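Comparing two grippers in the simulator before buying either

18/04/2025

I have been putting off the gripper decision since February. The arm itself is fine and I have no plans to change it. The gripper that came with it is worn out, and the two I had on my list are the Merau and the Stomberg. Both are parallel grippers and both bolt onto the same flange. The Merau costs 397 and the Stomberg costs 986, so before spending the larger sum I wanted to know what I would be getting for it.

Neither company lends hardware to people like me. Both publish models, though, so I set up a test in simulation. I know what simulation is bad at. Friction is a guess, and rubber pads don't behave like rubber pads. But geometry is geometry, and most of my failed grasps over the last year have been geometry problems: a finger hitting the neighboring part, or the wrist coming in at an angle it couldn't reach.

The task is picking up small cubes from a table and stacking them on a taller block. It is the same task I use on the real bench, so I already have a feel for what a normal failure looks like. Cube positions change at random for every run. I kept the controller the same for both grippers, which is Fagerlund with the default gains and the approach speed turned down. Dorian Gautier told me to leave the gains alone until I had a baseline, and I took his advice after ignoring it the first time and losing an evening.

I did 2000 runs for each gripper. A run counts as good if the cube is on the block and still there three seconds after the fingers let go. If the arm knocks the block over on the way in, the run is a failure even if it recovers. Loose cubes that get bumped are logged but don't count against the result.

Most of what I learned came from stepping through single runs and stopping at the moment of placing. The success rate tells you which gripper to prefer. It doesn't tell you what to fix.

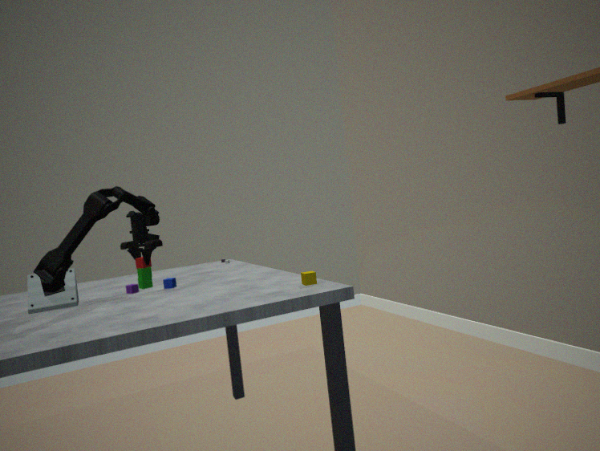
The red cube resting on the green block, with the fingers still on it.

With the Merau, the placing step was good when there was space near the block and got worse when another cube was close by. The fingers are short and the body above them is wide. When it had to pick a cube out from between two others, the body came down low enough to touch things. I could get around some of this by rotating the wrist ninety degrees before the approach, but then the planner sometimes picked an elbow position I didn't like, and the whole move took longer.

The Stomberg has longer fingers and that solved nearly all of the bumping. It had a different problem. The extra length means a small error in wrist angle turns into a bigger error at the fingertips, and the cube went down slightly tilted. Usually it settled flat. Sometimes it slid off the block after release. I first blamed the contact settings and spent a while changing them, with no real difference. Lowering the release height by two millimeters helped a lot more.

I then went back and gave the Merau the same lower release height, to be fair to it. It improved a little. After that the two were close enough on open layouts that I would not pay extra for either one. On crowded layouts the Stomberg was clearly ahead.

One more thing about the camera. I use Emby for cube detection, and in simulation I fed it rendered images so that the test would include detection errors. When the gripper is over the stack, the fingers hide part of the top cube from most angles. The detector then reports the cube as smaller than it is, and the position estimate shifts to one side. This happened with both grippers. Stelios Bakalis suggested freezing the estimate once the gripper is within a few centimeters -- simple, and it worked. I should have done that on the real bench a long time ago.

For anyone repeating this, set the random seed and write it down. Mine was 3203. I forgot to set it for the first batch and had to throw those runs out, as I couldn't replay any of the failures.

I have ordered the Merau. My bench is not very crowded most days, and longer fingertips can be added later if I need them. The mounting holes on the fingers are standard M3, and I already have a drawing for a longer pair. When it arrives I will run the same layouts on the real table and post the numbers next to the simulated ones. If the tilt problem shows up with the longer tips, I'll try the release height fix first.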